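List: teleop-hardware
Subject: Re: Head camera for the two-arm rig: Relo or Clusar?
From: Shobha Raju

Brynhildur Vigfúsdóttir wrote:

> We are replacing the head camera on our bench rig (two Arnardóttir arms,
> Dresulico parallel grippers) and have it down to the Relo and the Clusar.
> The data sheets are close enough that I can't choose from them. Three
> questions for anyone who has had both on a mount:
>
> 1. What latency do you get from shutter to the controller process?
> Not the number on the box.
> 2. Does either of them hold a steady frame interval when the wrist
> cameras share the host?
> 3. How bad is auto exposure when the head tips down past the edge of
> the bench? Our current camera goes dark for long enough that the
> operator stops moving.
>
> We also want the same camera on the operator's head band for
> demonstrations, so weight matters a little, and the view straight
> down matters more than it would on a fixed mount.
>
> Brynhildur

I had both for a week, one after the other on the same bracket, with the same host and the same cable. Notes by question.

1. Latency. I measured with an LED driven from the controller's digital output and a brightness threshold on a small crop, so the number covers exposure, readout, transfer and decode. The Relo has a median of 28 ms over 1,000 blinks, uncompressed, fixed exposure. The Clusar is slower with its default settings because the driver queues buffers. Set the queue depth to one and the two are close enough that I would not choose on this. The setting does not survive a replug, so put it in your launch script.

If you use the compressed stream on either one, measure again. Decode time depends on picture content, and a textured bench costs more than a plain one. My LED test had a plain background and flatters both cameras.

2. Frame interval. With the head camera alone, both are fine. With two wrist cameras on the same controller chip, the Clusar drops frames in bursts, and the Relo stretches the interval but still delivers. I counted 313 missing frames from the Clusar in one overnight run and none from the Relo under the same load. Moving the head camera to a separate PCIe card cured the Clusar completely. Check with lsusb -t before you trust the port labels on the case. Two of the ports on my host are on opposite sides of the panel and share a root hub.

Both cameras stamp frames on arrival by default. The Relo can also give you a device timestamp at start of exposure, and you want that one for aligning with joint states. Its clock drifts against the host, so fit offset and slope over a sliding window. I use a 7 second window. The Clusar documentation mentions a device timestamp, but the field was zero in every frame I saved. That may be my firmware version. If anyone on the list has seen it filled in, please post the version.

3. Exposure. Neither is good on full auto. The Clusar uses the average over the whole view and reacts quickly, with some overshoot. The Relo is center weighted and reacts slowly. For a fixed mount over a bench I would lock both exposure and gain and be done with it. On a head band you can't lock them in a room with windows, but you can limit them. I cap exposure time well under the frame interval and let gain move in a narrow range. The capped setting gives a noisier picture in the corners of the room, and much less smear when the operator turns to look at the other gripper.

On the darkening you describe: check whether it is the camera or your viewer. Ours turned out to be partly the viewer, which rescaled brightness per frame. With that turned off, the dip on tipping the head down was still there but the operators stopped complaining.

Other things that came up:

Field of view. The Relo is wider. At the bench it keeps both grippers in view at full reach, and the Clusar loses one of them at the outer third of the workspace. The cost is fewer pixels on the fingertips. If your policy only uses the wrist cameras for the last part of the grasp, take the wide one.

Distortion. The standard radial model is good enough for the Clusar. For the Relo use the fisheye model, or your reprojection error will look fine in the middle and be useless where the grippers enter the view.

Weight. The Relo is lighter, but its connector sticks straight out the back and pulls on the band. A right-angle adapter fixed this. Tape the cable to the band as well, or the adapter works loose when the wearer looks down.

Mounting angle. On the arms' head bracket I have the camera tilted to center on the bench. On a person the same angle points too high, since people lower their eyes before they lower their heads. Add tilt until hands held at waist height are inside the view with the head level, then check the far end of the bench.
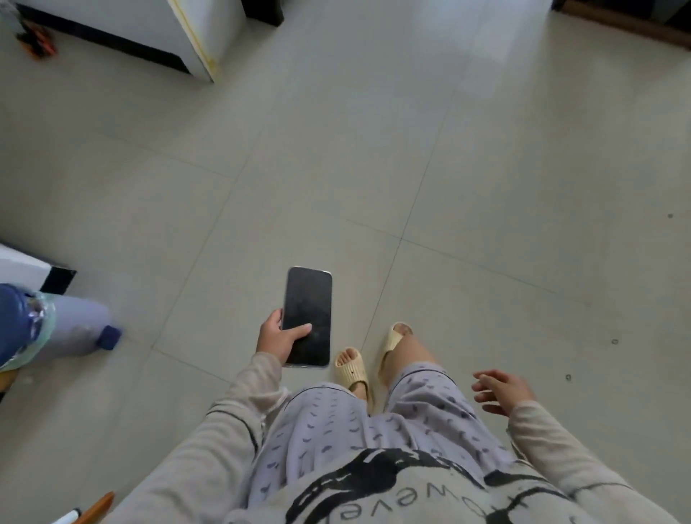

The straight-down pose is the one I would use to compare exposure settings, and it takes very little setup: stand still, look at your feet, hold something dark in one hand, save the raw frame, change one setting, repeat. What you want is a bright and a dark region that both still carry information. In the still, the tiles at upper right are close to white, so that is where to look first for clipping, while the unlit phone in the left hand covers the other end. If the smudges and reflections on its screen are still there, you have not crushed the shadows. The grout lines serve as a quick check on distortion, as they should come out straight after you undistort, and the small dark spots on the tiles at the right will tell you whether the compressed stream is throwing away fine detail. I would do that before the bench tests, as I did mine in the other order and had to repeat the Clusar exposure run. The LED script and the settings files for both cameras are small, so I can send them off list. The script assumes a digital output on channel zero; change that first if your gripper enable line is wired there.

Shobha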